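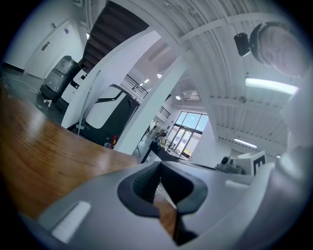 The wooden table on the ground floor, near the staircase.

Ikero Tables and Small Storage - Common Questions

Updated Sep 4, 2023

How do I clean the table top?
Wipe it with a damp cloth and dry it right after, going with the grain. Skip bleach and scouring pads. A little dish soap is fine for grease.

Can I put a hot mug on it?
Use a coaster. Heat leaves a pale ring that is hard to get out.

The table rocks. What should I do?
Check the screws at the top of each leg first. Most rocking comes from a screw that has worked loose in shipping. If they are all tight, the floor is probably uneven - a felt pad under one leg usually takes care of it. Glossy tile floors need pads under every leg anyway.

How much weight will it hold?
Up to 50 pounds, spread out. Please don't sit on it.

What goes with the table?
We get this a lot from people setting up a shared room. A small open-top box in dark brown looks right on a wooden top and keeps pens and keys together.

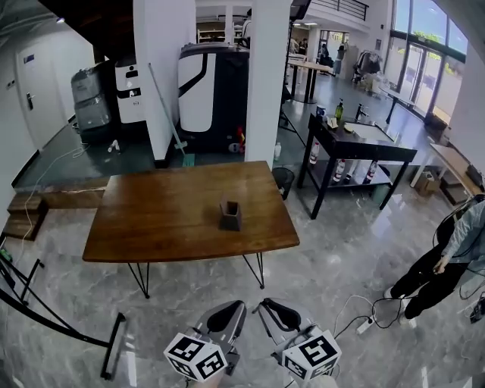
Hairpin-style legs leave the floor underneath easy to reach with a mop, so they suit busy rooms. Run power strips along a wall if you can, and keep cords clear of the legs when you move the table.

Do you sell the box separately?
Yes, under the Brestus name. It ships in 2 to 5 days.

Can I return a table I have already put together?
Yes, within 30 days, as long as the top has no scratches. Keep the carton. Orders from before February follow the old Zultiteo return rules, printed on the packing slip.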